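6.4 Gripper stops or closes by itself during a task

This section is for the case when the gripper servo goes to overload and the arm does not answer any more. On the Pidau arm the error is shown in the Skotico panel as code 249. Please read the whole section before you touch the arm. The most frequent cause is soft material, for example a cloth bag or a strap, which is pulled into the gripper while the wrist turns.

CAUTION: After code 249 the servos can still hold torque. The fingers can close again without warning when the error is cleared. Do not put your hand between the fingers while the power supply is connected.

First steps after the fault

1. Press the stop button in the panel. If the panel does not react, switch off the power supply at the wall.
2. Wait 16 seconds. Support the arm with one hand under the upper link, so that it does not fall on the camera board.
3. Unplug the motor cable from the controller. Leave the camera cable for now.
4. Remove the fabric slowly from the fingers. Do not pull against the gear. If the fabric is stuck, loosen the two screws of the finger first.
5. Move the wrist joint by hand over its full range. It must go smoothly. If you feel a hard point, stop here and go to 6.6.

Note: Write down the error code and the last task name before you restart. The panel keeps only the last 2 errors.

Checking the wires

The servo wires are the next thing to look at. A wire which stands out from the joint in a wide loop can be caught by a strap or a handle.
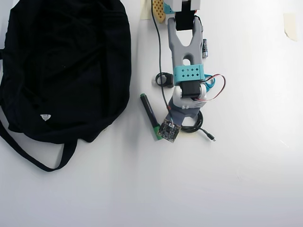 Figure 6-3. Gripper and wrist with a black fabric bag on the table. Look at the red and white wire at the lower servo.

6. Follow the wire from the lower servo with your finger. Look for flat places, cuts and a loose connector.
7. Fix the wire to the link with a small tie. Leave enough length for the wrist to turn to both ends.
8. Check that the camera cable has some slack and does not touch the fingers.
9. Take pens, plugs and small parts away from the working area.

Restart

10. Connect the motor cable, then the power supply. Keep your hands away.
11. In the panel, set the gripper torque limit to 200 and press Clear error.
12. Run the open and close test without any object. After this, run the task one time at slow speed.

If code 249 comes back during the test, the servo is probably damaged inside. Do not increase the torque limit. Replace the servo as described in 6.7, and use only the Arkavton type from the parts list.

Section revised in August by Máté Takács.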